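Slow down on the lessons
Speaker notes, lunchtime session, Tue 6 September
Linnea Midtbø

Start without the slide. Ask who has been sent a list this year called something like "What your favorite TV boss can teach you about leading." Wait for hands. Ask who finished it. Fewer hands.

I've written four of those lists, so I'm not standing above anyone. I wrote one about a cooking contest and one about a submarine film. The submarine one got shared a lot. I had seen the first half of the submarine film.

My question for the next half hour is whether stories teach people anything useful about work, and I should say up front that I think the case is weaker than our training catalog makes it sound.

The Plistwood story

Plistwood ran a film club for managers from March. One film a month, popcorn, a discussion sheet. Hadi Chamoun set it up and was kind enough to show me the feedback forms. 80 forms, nearly all of them glowing. People loved it. I would have loved it too, it was two hours off email.

Then I asked Hadi what anyone had done differently. He went back and asked them. Most people could name a film. A few could name a scene. One man said he now let people finish their sentences, and when Hadi asked his team, they said they hadn't noticed. (Pause here, it usually gets a laugh. Don't milk it.)

To be fair to Hadi, he told me all this himself and he is still running the club. He says people from different floors talk to each other now. Fine. Call it a social club, then, and take it out of the training budget.

What the lists leave out

Movie bosses get a speech. The music comes up and the crew changes its mind. Try giving a speech on a wet morning to a group who have just had their shift pattern changed. Audrey-Anne Kowalchuk at Jekov did try it. She had borrowed the shape of a locker room talk from a football film. She told me the room went quiet, and then somebody asked about parking.

The script also knows how things end. We see a stubborn founder ignore every warning and win, and the lesson on the list is "trust your gut." There's another founder with the same gut who went broke, and no studio bought that one.

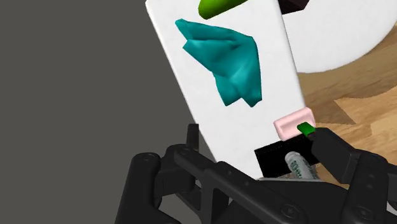

Teal cloth on a white panel, computer rendering.

Next slide is the Cheng survey. Go slowly, people will try to photograph it.

Cheng asked 800 staff where they had learned the most about managing people. Films and TV came in near the bottom, next to posters. Top of the list was a manager they had worked for, good or bad. I'd be careful with this as well. It's what people say about themselves, and who is going to tick "a sitcom" on a form their employer will read? I'm showing it because it gets quoted at me from both sides.

If Walid Boutros is in the room he will object at this point. Let him. His view is that a story gives a team a safe way to talk about something sore, like a boss who takes credit, without pointing at the boss. I think that's the best argument there is for any of this. I have seen it work once, at Prultisix, in a group run by Munther Masri, and what struck me was how little he used the film. They watched one short clip. He spent the rest of the afternoon asking questions and keeping quiet. I suspect he could have done it with a newspaper cartoon.

So what would I keep

Short clips, picked for one problem the group already has. Let them argue with the clip. If everybody agrees the hero was right, pick a worse hero.

Drop the takeaways sheet. I mean it. At Plistwood the sheet was handed out before the film, so people sat in the dark looking for the answers.

Ask again after a month. Ask the people who work for the person, if they're willing. You may get nothing back, and then you should say so in the report – including when the report goes to someone who liked the popcorn.

On cost: a film club is cheap and I don't want to sound like I'm chasing pennies. But 100 managers for an afternoon is a lot of afternoons, and we'd ask harder questions of a new printer.

Questions I expect

"Isn't it better than slides?" Yes, probably. Most things are, and I say that while using slides.

"Which film would you pick?" I don't answer this. Last time I did, it went in the newsletter as a recommendation.

"Are you still writing the lists?" I've been asked for one for December. I haven't said no yet.

If we run over, skip the cost part and go straight to questions. Leave the door open at the end, the next group needs the room set up in rows.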